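Clallance Community Help > Teleop and Demos

Toilet brush task by remote control - policy keeps scrubbing air

Posted by fangbolt

Hi all. Trying to teach our humanoid to scrub a toilet bowl. Gloves and headset, one operator, brush in the right hand. Have 435 demos recorded since September, trained on 344 after throwing out the bad ones. Robot goes for the bowl ok but then brushes above the rim, never really touches the porcelain. Or it jams the brush head and stalls. Operator says he can't tell when he's in contact. Is it the data or the setup?

Also does everybody leave the lid and seat up the whole time? We do.

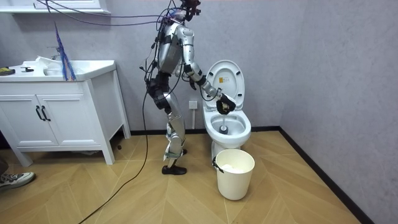
3 replies

Tsung-han Kong

Sounds like data to me. Had nearly the same thing on a sink task. Look at your demos and check how long the operator hovers before touching down. If he waits there two seconds each time to get his bearings, the robot learns to wait there too. Trim it, or re-record with a practiced operator who doesn't stop.

Second thing - vary the start. Look at what the head camera gets before the arms come in. If brush and holder sit in the same spot every episode it memorises the spot. Move the holder a hand's width either way, turn the handle, change the robot's standing position a little. We redid 290 episodes that way and it helped more then any training setting we touched.
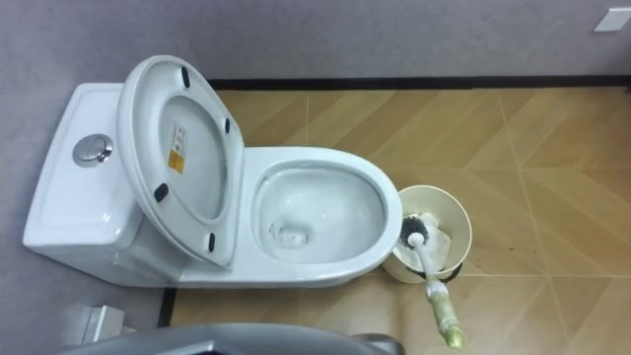
Head view with the brush still in its holder, right of the bowl.

Lid up is fine. Just be consistant, or else do it both ways on purpose and label them.

For contact, if your wrists report force, play it to the operator as a tone. Cheap and it works. We run ours thru Pingate but any audio out will do.

prumlow_fan

just get more data. we had 2,052 demos before ours was any good

mopbucket

Disagree w/ the above, more of the same hovering won't fix hovering. What we do, in order:

1. Cap the pushing force on the brush arm first. Otherwise the operator gets scared of the bowl and stays high.

2. Touch the inner wall, THEN start the stroke. Short strokes. Keep the other hand open by the tank and tell the operator to leave it alone, wandering left hands got into half our episodes.

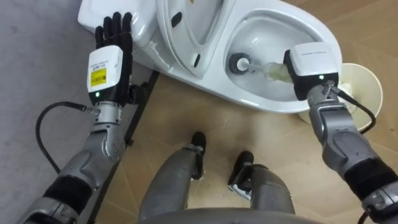 3. End every demo the same way. Brush out, pause, stop recording. Ours used to end whenever the operator got tired and the policy never knew when to quit.

4. Watch ten episodes from the head view only, no room camera. If you can't tell whether the bristles are touching, the policy probably can't either - tilt the head down more.

Do step 4 before you record anything new. Post back what you see.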